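Elton Packaging Reuse Program
Progress report to the funder, second quarter

Work package 2 (collection and washing)

Collection ran at all planned sites in the Brosow district. A total of 837 refillable bottles came back in the quarter, against 511 in the previous one. Of these, 78 were rejected at inspection, mostly for cracked necks. The Plidska washing line was down for 19 hours in January while a pump seal was replaced. The cost was met from the maintenance budget and no transfer between lines is requested.

Work package 3 (label removal)

Tsegaye delivered the second adhesive sample. It releases at a lower wash temperature than the first but leaves residue on ribbed surfaces. Testing on smooth containers is complete. The ribbed type carries over to next quarter.
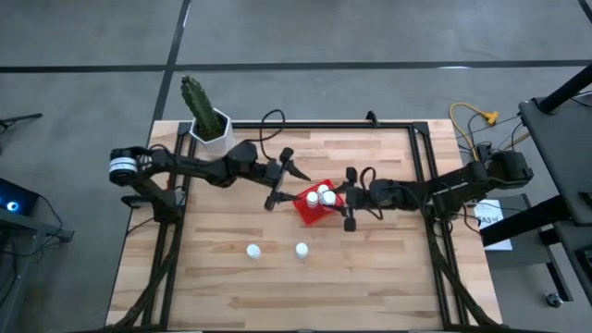 Figure 1. Small white bottles in a red plastic container.

Work package 4 (reporting)

The deposit ledger has been reconciled. The revised return form is in use at both depots. Spending is within budget on all lines except transport, where a revised forecast is attached.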